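**Oficina partilhada de Plancombe apresenta pinça manual Jalum, construída pelos próprios membros**

Plancombe, 12 de fevereiro de 2021 – A oficina partilhada de Plancombe divulga hoje os ficheiros e as instruções de montagem da Jalum, uma pinça manual de dois dedos com câmara, pensada para quem quer gravar demonstrações de tarefas domésticas e usá-las depois no treino de um braço robótico. O projeto foi desenvolvido por membros da oficina, nas horas livres, e pode ser montado em casa com uma impressora 3D comum e ferramentas de bancada.

A pinça é segurada na mão. O utilizador abre uma porta, pega num frasco ou arruma um livro, e a câmara grava o movimento do ponto de vista da ferramenta. O conjunto completo, com câmara, parafusos e material de impressão, custa 156 euros. A impressão de todas as peças leva 30 horas numa máquina de gama média, e a lista de componentes indica alternativas para os que costumam esgotar.

«Começámos por tentar comandar o braço à distância e perdíamos mais tempo a afinar a ligação do que a gravar», afirma Myfanwy Wogan, responsável pela parte mecânica. «Com a pinça na mão, uma pessoa aprende a trabalhar em poucos minutos. O que demorou foi acertar os dedos.»

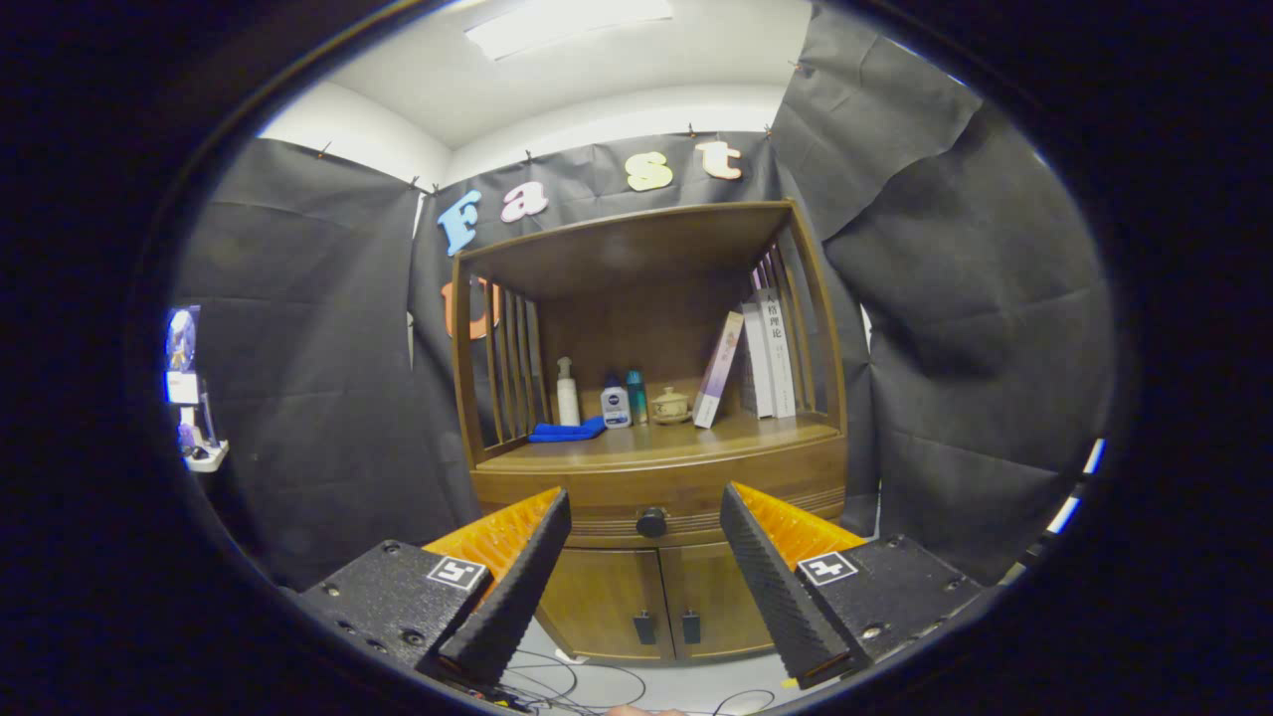
Os dedos são a peça que mais mudou desde o primeiro protótipo. As versões iniciais eram lisas e deixavam escorregar embalagens pequenas, sobretudo as de plástico. Na configuração usada diante do armário de madeira, os dois dedos são pretos, compridos e em cunha, com textura fina na superfície, e levam almofadas flexíveis caneladas, cor de laranja. Cada suporte tem um marcador quadrado a preto e branco, que o programa procura na gravação para calcular a abertura da pinça. O armário serve bem para este tipo de trabalho: tem uma gaveta com puxador redondo, duas portas com puxadores verticais e uma prateleira aberta onde cabem frascos, um boião com tampa, um pano dobrado e livros.

O programa que acompanha a pinça chama-se Lewis e foi escrito por Jiahui Dong. Lê os vídeos, localiza os marcadores, sincroniza as imagens e rejeita as gravações em que um dos marcadores fica tapado durante demasiado tempo. Funciona num computador portátil sem placa gráfica dedicada, embora o processamento seja mais lento.

Até agora, a equipa gravou 400 demonstrações, das quais 300 foram aceites pelo programa. As restantes ficaram de fora por marcadores tapados, luz insuficiente ou movimentos demasiado rápidos. «Quem montar a sua deve contar com isto», diz Jiahui Dong. «Nas primeiras sessões deita-se muita coisa fora – depois a mão habitua-se.»

O desenho tem limitações conhecidas. A pinça não mede força, pelo que não é indicada para objetos frágeis, e as almofadas gastam-se e têm de ser impressas de novo. O modelo atual também é desconfortável para mãos pequenas. Uma pega mais estreita está em preparação e deverá ficar disponível em maio, com uma revisão do suporte da câmara.

A Bresmont, loja local de componentes, vende um saco com os parafusos, as molas e os cabos da lista. As peças impressas podem ser pedidas à oficina por quem não tenha impressora, a preço de custo e sujeitas ao tempo livre das máquinas.

Os ficheiros, o código e o manual de montagem podem ser usados e alterados livremente, desde que se mantenha a indicação da origem. Os pedidos de informação e as propostas de alteração devem ser dirigidos à oficina de Plancombe, ao cuidado de Myfanwy Wogan.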